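침대 위에서 개는 사람들

빨래는 다 말랐는데 갤 곳이 없다. 원룸 사는 사람은 안다. 식탁은 노트북이 차지했고 바닥은 어쩐지 찜찜하고. 결국 침대다. 이불 걷어내고, 시트 위에 옷더미 쏟고, 그 앞에 선다.

이번 달 살림 꼭지는 옷 개기. 2월이라 니트랑 면티가 한 바구니에 섞여 나오는 철이다. 마감은 수요일, 취재 수첩은 반쯤 젖었고 (세탁실에서 떨어뜨렸다) 아무튼 적어온 대로 옮긴다.

먼저 Vinh Mai 씨. Jaltden이라는 작은 세탁 가게에서 개는 일만 맡는다. 하루에 많으면 300장. 가게엔 허리 높이 작업대가 있지만 집에서는 그냥 침대에서 한단다. "딱딱한 데가 좋긴 하죠. 근데 집에서 누가 그걸 찾아요. 침대면 돼요. 시트만 좀 당겨놓고."

시트를 당겨놓으라는 말, 두 번 했다. 밑에 깔린 천이 울어 있으면 위에 얹은 옷도 같이 운다. 손바닥으로 가운데서 바깥쪽으로 두어 번. 완벽할 필요 없음. 다림질한 것처럼 만들 생각이면 하루 다 간다.

다음은 펴기. 개기보다 이쪽이 오래 걸린다고 했다. 뭉친 면 옷은 어디가 어깨고 어디가 밑단인지 한눈에 안 보인다. 그럴 땐 들어 올리지 말고 더미 가장자리에서 제일 납작한 부분부터 찾는다. 거기 잡고, 반대쪽은 천천히.

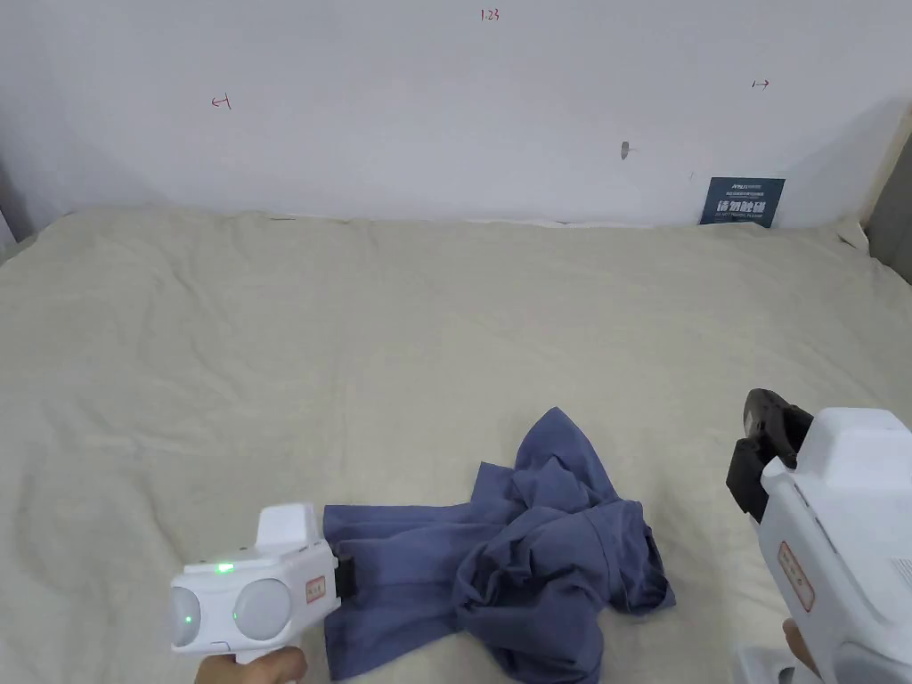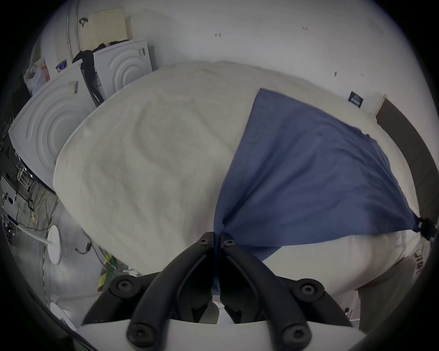 통권 389호 · 40쪽

푸른 계열 천은 베이지나 크림색 시트 위에서 다루기 편하다. 가장자리가 잘 보이니까. 흰 티를 흰 시트에 놓고 개본 사람은 무슨 말인지 알 것. 소매 찾다가 시트 귀퉁이를 잡는다. 나만 그런가.

잡는 법. Mai 씨는 손가락 끝으로만 잡는다. 주먹으로 움켜쥐면 그 자리에 주름이 모이고, 모인 주름은 접은 뒤에도 남는다. 양쪽 끝을 하나씩 집어 살짝 당기고, 내려놓고, 손 떼고. 그래도 집은 자리에서 부챗살처럼 주름이 퍼지는데 그건 놔두면 된다. 손 떼고 나서 쓸어주면 거의 펴진다. 당기면서 펴려는 게 제일 흔한 실수라고. 목 늘어난 티셔츠의 절반은 그렇게 생긴다나 (이건 Mai 씨 주장, 확인은 못 했다).

밑단부터 맞춘다. 어깨부터 맞추는 사람이 많은데 밑단이 직선이라 기준 잡기가 쉽다. 밑단 박음선을 침대 모서리랑 나란히 놓고 거기서부터 위로. 소매는 그 다음이다. 반팔이면 안으로 한 번, 긴팔은 한 번 접고 아래로 꺾어 내린다. 그리고 세로로 반, 아래에서 위로 세 번.

세 번이냐 두 번이냐로 편집부가 갈렸다. 서랍이 얕으면 세 번, 선반에 쌓을 거면 두 번. 이걸로 점심시간 다 썼다. 참고로 나는 두 번파.

큰 천은 얘기가 다르다. 담요나 얇은 덮개 같은 것. 혼자 하면 한쪽 끝을 잡는 동안 다른 쪽이 스르륵 미끄러진다. 둘이 하면 금방인데 둘이 있을 때는 또 빨래를 안 하게 되고. 혼자 할 때의 요령은 한쪽 귀퉁이를 침대 먼 쪽에 납작하게 눕혀두는 것. 자기 무게로 어느 정도 버틴다. 그 상태에서 가까운 쪽 두 끝만 움직인다. 급하게 털면 다시 처음부터다.

도구도 몇 개 써봤다. Lauritsen 접이판은 셔츠에는 좋은데 두꺼운 후드는 안 들어간다. 판 모서리가 좀 날카로워서 니트 올이 걸린 적도 한 번. Remach 바구니는 칸이 나뉘어 있어서 양말 찾기가 편했고, 손잡이가 약하다. 가격은 둘 다 부담스럽진 않다. Surkness에서 나온 섬유 스프레이는 향이 너무 세서 하루 쓰고 친구 줬다.

사실 도구 없이도 된다. Mai 씨 집에는 접이판이 없다. 대신 잡지 한 권을 등판에 대고 접는다고. 크기가 똑같이 나온단다. 해봤는데 진짜 그렇다. 우리 잡지가 딱 맞는다는 건 아니고 조금 크다. 아동복엔 한참 크고.

자주 오는 질문 하나. 덜 마른 것 같은데 개도 되나요? 안 된다. 겨드랑이랑 목둘레, 주머니 안쪽 만져보고 조금이라도 눅눅하면 다시 널 것. 침대에서 개면 시트까지 눅눅해진다.

또 하나. 갠 옷을 어디 두나. 침대 발치에 쌓지 마세요. 저녁 되면 귀찮아서 의자로 옮기고, 의자에서 이틀, 그러다 그냥 거기서 꺼내 입는다. 한 줄 쌓였으면 바로 서랍. 다섯 장이 넘으면 옮기다 무너진다.

Mai 씨는 지금까지 갠 티셔츠가 약 1000장은 훌쩍 넘을 거라고 하다가, 잠깐 생각하더니 그건 한 주면 넘겠네요, 하고 다시 손을 움직였다. 개는 중에는 라디오를 튼다. 노래 말고 교통방송. 박자가 없는 게 좋다고.

다음 달은 양말과 속옷. 짝 잃은 양말 사연 받습니다. 엽서도 되고 메일도 되요.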